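Outdoor learning with primary groups
Session 2 handout: running a shared task in the woods

Hello again, and thanks for all the questions after the first session. I've tried to work most of them in here, so if a bit looks as though it's aimed at you, it probably is!

Last time we looked at why we take children outside at all. This time I want to get into the shared task, which for me is the heart of any half-day visit. By shared task I mean a job the whole small group has to finish together, such as building a shelter, moving water along a slope or laying a trail for another group to follow. The Kilisis shelter build is the one we'll try ourselves after lunch, so bring a coat.

Group size first. I like a maximum of 14 children to a site, split into smaller teams once you get there. Let the class teacher do the splitting before the coach arrives. I used to do it myself on the day, by numbering them off, and I spent half the morning sorting out who wouldn't stand next to whom.

Setting the task

Keep your talk short. I aim for 2 minutes and usually go over. Say what the finished thing has to do (keep a teddy dry, hold up a rope, whatever it is), say where the edges of the site are, say what the stop signal is, and then let them go. Don't show them one you made earlier. I did that for years at Clekum Wood and got row after row of shelters exactly like mine, wonky ridge pole and all. 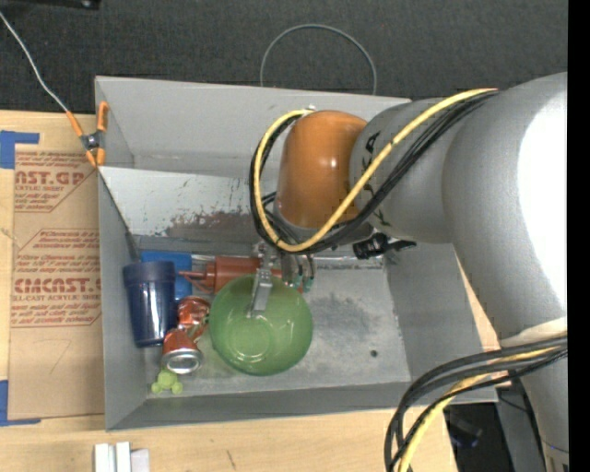 Then comes the hard part, and I mean hard for us. You have to stand back. A team will nearly always have a noisy few minutes when everyone is holding a stick and no one is listening, and it's very tempting to stride in and sort it out. Give it longer than feels comfortable. If someone is upset or something is unsafe, of course you step in, but a muddle on its own is fine. I keep my hands in my pockets, which sounds daft, but try it.

If a team is really stuck, ask a question. My usual ones:

What have you tried so far?
Who has had an idea we haven't heard yet?
What would happen if you started from the other end?

Quiet children

Several of you asked about the child who hangs about at the back. Giving them a title like "team leader" can go badly wrong, I've found, and they often hate it. A real job works better: looking after the string, say, or checking the knots. At Hladun Primary we tried a "string keeper" in every team and it got some lovely conversations going, as everybody had to come and ask for string sooner or later.

Talking it over

Leave time at the end, and do it sitting down, somewhere out of the wind. I ask each child for one thing somebody else did that helped. They'll be silly to begin with and then somebody says something kind and the rest follow (usually!). Write a few of these down word for word for the class teacher. They're gold when it comes to reports.

For next time

Please read the Plodutell booklet, sections on risk and weather only. Then plan a shared task of your own on one side of paper, with the age group, the kit list and your three questions for a stuck team. Those of you doing the written assignment have 2,000 words to play with, and you can use this plan as your starting point. Hand in by 28/11/2022, paper or email, I don't mind which.

Waterproof trousers are in the store if you haven't got your own. The small sizes go quickly.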